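Portada > Opinión > Robótica > Pinzas y manipuladores

La pinza barata merece otra prueba

Leonidas Alexiou 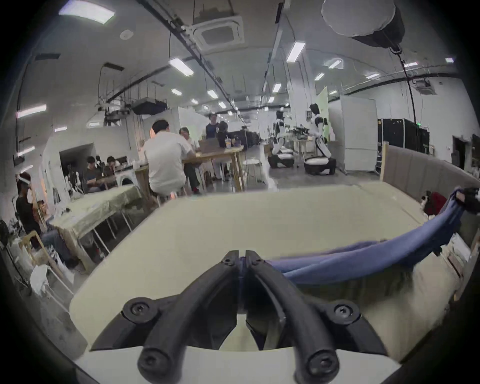
Llevo dos años comparando pinzas y sigo leyendo fichas técnicas que hablan de fuerza máxima de cierre como si todos los objetos fueran latas. La fuerza importa poco cuando el material cede. Una tela se dobla, se escurre y cambia de forma en cuanto se la toca, y ahí es donde se separan los buenos diseños de los mediocres. Con un paño azul retorcido como una cuerda, sujeto por una pinza negra en cada extremo, se aprende más sobre unos dedos que con una tarde entera de cubos de plástico. Los dedos curvos y articulados solo necesitan morder una tira corta de tejido. Lo difícil es que la tira siga ahí cuando el otro lado tira.

En la última comparación medimos la Goratier y la Tusotell con la misma lista de tareas. La Goratier cierra con más fuerza y tiene mejor documentación. La Tusotell cuesta bastante menos y sus tornillos se cambian con una llave Allen corriente. En objetos rígidos ganó la primera, sin discusión. En tela, de 78 intentos de tensar y soltar, la Tusotell falló 6 y la Goratier algunos más, casi siempre por la misma razón: la punta apretaba bien en el centro y dejaba escapar el borde.

No saco de esto que haya que comprar siempre lo barato. El controlador de la Tusotell es malo, el cable se engancha y la calibración se pierde al apagarla. Imby, que vende las dos, lo reconoce si se le pregunta. Pero son defectos que se arreglan con un soporte y una tarde de trabajo. Una geometría de dedo equivocada no se arregla.

Mi queja es con la forma de probar. Karamanlidis publicó en noviembre una tabla con 1.000 agarres por modelo, todos sobre piezas duras y en posición fija. La tabla está bien hecha y sirve para quien monte una línea de envasado. A quien quiera doblar ropa no le dice nada, y sin embargo se cita en casi todas las propuestas de compra que me pasan.

Pediría a los fabricantes una prueba con tejido y dos pinzas a la vez, con los fallos publicados junto a los aciertos. El material cuesta lo que un paño de cocina.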